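Prerach Kitchen Supply Adds Hand-Washing Workshops for Small Cafes

Two-hour sessions start in October and cover trays, plates and sponge care

Prerach Kitchen Supply will begin offering workshops on washing serving trays and plates by hand, the company said. The sessions are meant for cafes, bakeries and church kitchens that have no dishwasher, or that have one and still do their trays at the sink.

Each workshop lasts 2 hours and is limited to 20 people. The first 7 dates are in October at the Prerach showroom on Mikkelsen Street, with doors opening at 8:30 a.m. The fee is $38 per person and includes a sponge, a drying cloth and a printed wash chart to hang by the sink.

"Most of the calls we get about trays are really about washing," said Sandra Sedgwick, who runs customer training at Prerach. "People tell us the tray has gone dull or feels sticky. We ask what they wash it with, and it's a scouring pad every night. Or the soapy water was never rinsed out of the corners."

The workshop begins with scraping and sorting, then moves to mixing wash water in a shallow tray, a method that suits counters with little room for a tub. People work at a table in pairs and wash a serving tray and a dinner plate from start to finish. The soft side of the sponge is used for most of the work. The scouring side is kept for dried-on food and is tested first on the underside of the item.

Textured trays get extra time. Grease settles into the pattern and can stay there after the tray looks clean, so the instructor shows how to work the sponge in both directions and then along the inside of the rim. Plates are washed front and back - the foot of the plate is often missed - and stood on edge to drain.
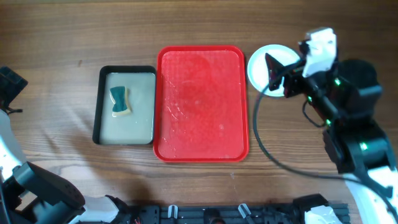

Sponge and wash tray, red serving tray and white plate on the worktable.

The last part of the session covers drying and storage. Trays should be fully dry before they are stacked, and sponges should be rinsed, squeezed out and left where air can reach them. Staff will also answer questions about items people bring from their own kitchens. Please limit these to one tray or plate per person.

The course was put together with Deludano, a catering company that washes its serving trays by hand after every event. Its kitchen staff tried an early version of the class and asked for more time on rinsing, which has been added.

Places can be booked at the showroom counter or by phone during store hours. Groups from one business may reserve a full session - please call ahead to arrange this. Street parking is available, and the showroom entrance is step-free.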